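헤라노 생활관 이용자 게시판 > 공용 주방 > 비품 및 배치
제목: 조식 코너 탁자 비품 배치 기준에 관한 의견 요청

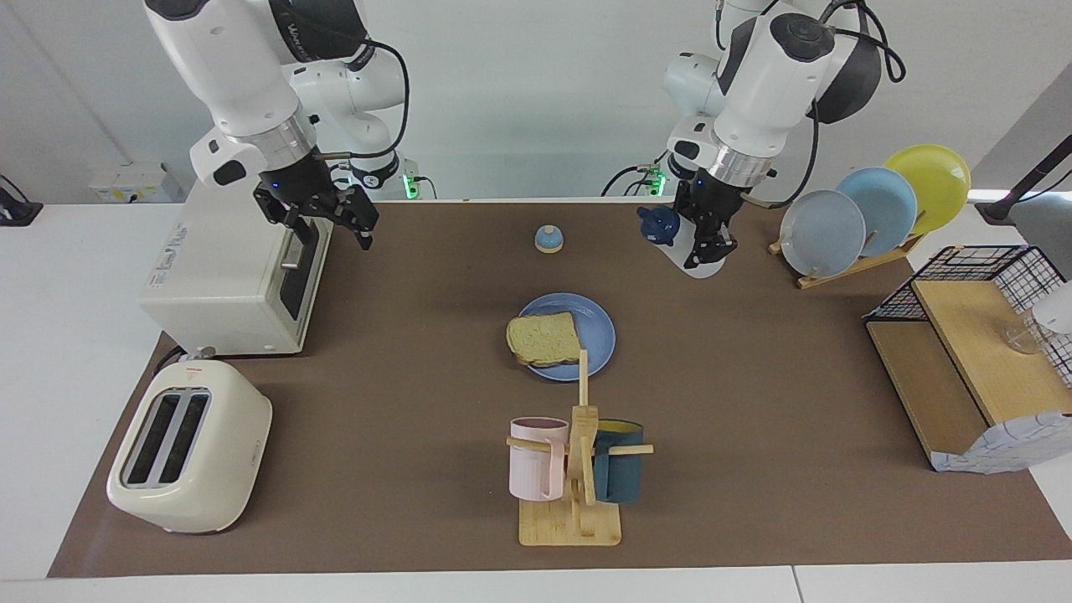

조식 코너 탁자. 접시, 머그 걸이, 토스터, 호출용 종

작성자: 생활관운영담당
등록: 오전 9시 40분

이용자 여러분께 안내드립니다. 공용 주방 조식 코너의 비품 배치 기준을 4월 중 개정할 예정이며, 이에 앞서 의견을 수렴하고자 합니다. 검토 대상은 다음과 같습니다.

1. 머그 걸이를 탁자 앞쪽에 계속 둘 것인지 여부
2. 2구 토스터와 오븐형 토스터를 같은 탁자에 둘 것인지 여부
3. 호출용 종의 존치 여부
4. 매트의 세척 주기

개정안은 접수된 의견을 검토한 후 본 게시판에 공지하겠습니다. 비품 구입에 관한 문의는 별도 게시판을 이용하여 주시기 바랍니다.

작성자: 3층서편
등록: 오전 10시 12분

1번 항목에 대하여 의견을 제출합니다. 머그 걸이는 뒤쪽으로 옮기는 것이 타당하다고 판단됩니다. 현재 위치에서는 접시에 손을 뻗을 때 소매가 컵에 닿기 쉽습니다. 분홍색 머그와 짙은 청록색 머그가 양쪽으로 하나씩 걸려 있어 좌우 어느 쪽에서 접근하여도 사정은 같습니다. 지난 학기에 본인이 컵 하나를 떨어뜨린 사실이 있으며, 당시 변상 절차는 완료하였습니다.

작성자: Adwoa Agbenyega
등록: 오전 10시 55분

3층서편 님의 의견에 동의하지 않습니다. 머그 걸이를 뒤로 옮기면 컵을 꺼낼 때마다 빵 접시 위로 팔이 지나가게 됩니다. 위생 측면에서 현행 위치가 낫습니다. 걸이의 받침이 네모난 나무판이므로 매트 위에서는 충분히 안정적이라고 봅니다. 소매가 문제라면 걸이의 방향을 돌려 가로대가 앞뒤를 향하도록 두는 방안을 제안합니다.

작성자: 3층서편
등록: 오전 11시 03분

방향을 돌리면 뒤쪽 컵은 결국 팔을 넘겨서 집어야 합니다. 같은 문제가 반복됩니다.

작성자: 오렐라나관_조식당번
등록: 오전 11시 30분

오렐라나(Orellana)관의 운영 사례를 공유드립니다. 저희 동은 머그 걸이를 탁자에 두지 않고 싱크대 옆 선반에 둡니다. 컵을 씻은 뒤 바로 걸 수 있어 동선이 짧습니다. 다만 컵을 가지러 왕복해야 한다는 불만이 접수된 바 있고, 선반 높이에 대한 이견도 아직 정리되지 않았습니다.

2번 항목에 대해서는 두 기기를 모두 두는 현행 방식을 지지합니다. 식빵은 2구 토스터로 충분하나, 치즈를 올린 빵은 오븐형을 사용하여야 합니다. 2구 토스터에 치즈를 넣는 행위는 어느 동에서든 금지하여 주시기 바랍니다.

작성자: Tadeo Barrientos
등록: 오후 12시 18분

2번 항목에 반대 의견을 제출합니다. 두 기기가 모두 탁자의 같은 편에 놓여 있어 그쪽이 혼잡합니다. 오븐형 토스터는 뒤쪽 현재 위치에 두고, 2구 토스터는 반대편 앞쪽으로 옮길 것을 요청합니다. 아울러 두 기기를 동시에 사용하지 않도록 안내문을 부착하여 주시기 바랍니다. 전기 용량 문제는 이전에도 건의한 바 있습니다.

또한 뚜껑이 있는 짙은 파란색 작은 냄비의 용도가 불분명합니다. 본인은 잼을 덜어 두는 용기로 이해하고 있었으나, 설탕 용기로 알고 있는 이용자도 있습니다. 용도를 하나로 정하고 표기하여 주십시오.

작성자: 생활관운영담당
등록: 오후 1시 05분

Tadeo Barrientos 님의 문의에 답변드립니다. 해당 냄비의 용도는 비품 대장에 달걀 보관용으로 기재되어 있습니다. 표기가 미비하였던 점 양해를 구하며, 라벨을 부착하겠습니다. 동시 사용 제한 안내문도 개정안에 반영하여 검토하겠습니다.

작성자: 야간이용자
등록: 오후 2시 47분

달걀 보관용이라는 답변은 다소 의외입니다. 기존 이용 안내에는 해당 내용이 없습니다.

3번 항목에 대하여, 호출용 종은 철거를 요청합니다. 하늘색 종은 외관상 무난하나 심야에 울리는 경우 복도까지 소리가 전달됩니다. 종을 눌러도 응대할 인원이 없는 시간대가 더 깁니다.

작성자: Adwoa Agbenyega
등록: 오후 3시 20분

종의 철거에는 반대합니다. 조식 시간에는 빵이 떨어졌음을 당번에게 알리는 유일한 수단입니다. 오후 10시 이후에는 서랍에 보관하는 것으로 충분합니다.

작성자: 야간이용자
등록: 오후 3시 34분

서랍 보관을 담당할 사람이 지정된다면 철회할 의사가 있습니다. 지정이 없으면 기존 의견을 유지합니다.

작성자: 오렐라나관_조식당번
등록: 오후 4시 02분

4번 항목에 대한 의견입니다. 매트가 짙은 갈색이어서 부스러기는 잘 보이는 반면 기름 자국은 눈에 띄지 않습니다. 저희 동은 매일 조식 종료 후 15분간 매트를 걷어 탁자 상판까지 닦고 있습니다. 주 1회 세척으로는 부족하다는 것이 당번들의 공통된 의견입니다.

덧붙여, 빵은 접시 가운데에 놓아 주시기 바랍니다. 가장자리에 걸쳐 두면 부스러기가 매트로 떨어집니다.

작성자: 3층서편
등록: 오후 4시 26분

매일 세척에 찬성합니다. 머그 걸이에 대해서는 오렐라나관 방식의 선반 배치도 수용할 수 있습니다. 다만 선반의 높이를 먼저 공지하여 주시기 바랍니다.

작성자: 생활관운영담당
등록: 오후 5시 10분

제출하여 주신 의견을 접수하였습니다. 2번 및 4번 항목은 개정안에 우선 반영하고, 1번과 3번 항목은 이견이 있으므로 의견 접수를 계속합니다. 종의 야간 보관을 맡고자 하는 분은 본 글에 댓글로 신청하여 주시기 바랍니다.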